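# About Pilholm

Pilholm is a small company dealing in storage tins, cases and boxes for the home. It was established in Dovcombe by Catríona Moynihan and Fuseini Darko, who had each spent ten years in the household goods trade. The company now holds more than 800 lines in stock, from decorated tins for children's rooms to hard cases with metal fittings.

Every new line is looked over before it enters the catalogue. Palesa Mabuza, Head of Selection, examines lids, corners, seams and catches, and compares printed decoration with the supplier's artwork. A piece that does not meet our standard is returned with a written note. Work of this kind is done on a marble-patterned surface, and two members of staff must agree before an order is placed.

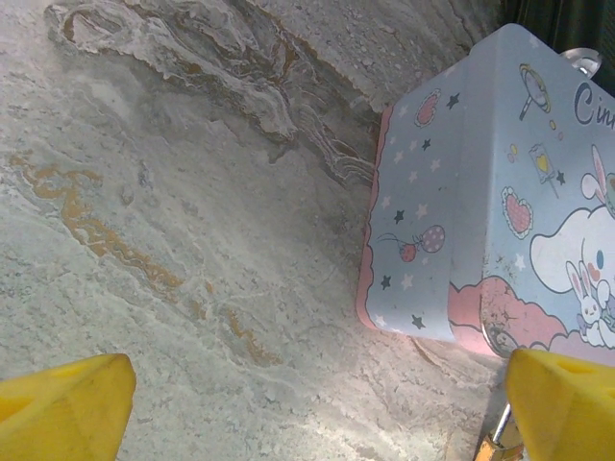
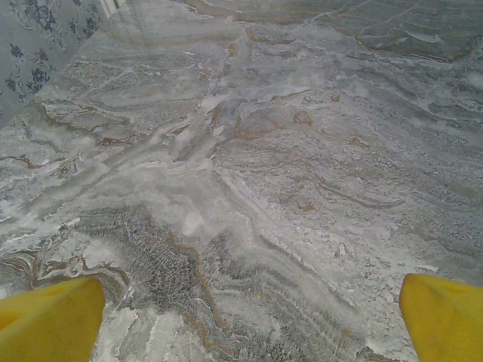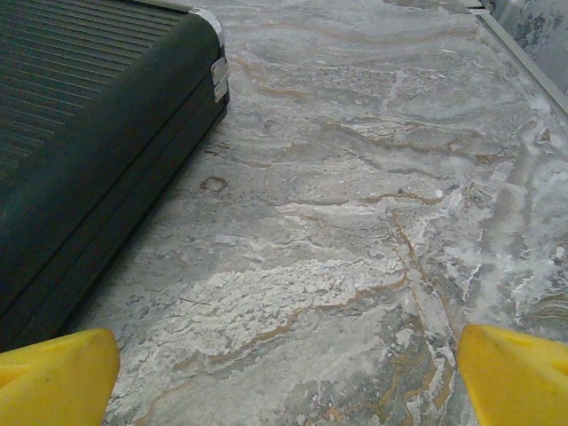 *Selection at Dovcombe. First picture: a light blue tin with Cinnamoroll artwork. Last picture: a dark green hard-shell case with a ribbed lid and silver latch.*

Our suppliers are chosen with equal care. Cases are sourced through Hrnčiar, where our contact is Svetozár Šimko, and deliveries to the Continent are handled by Trovero. Both firms have worked with Pilholm for many years — an arrangement we value highly.

The catalogue is revised each January. Withdrawn lines remain available to existing customers while stocks last, and spare catches and hinges may be ordered separately.

Trade enquiries should be addressed to Matúš Bednárik, Customer Accounts, on extension 2049. Visits to the Dovcombe showroom are by appointment.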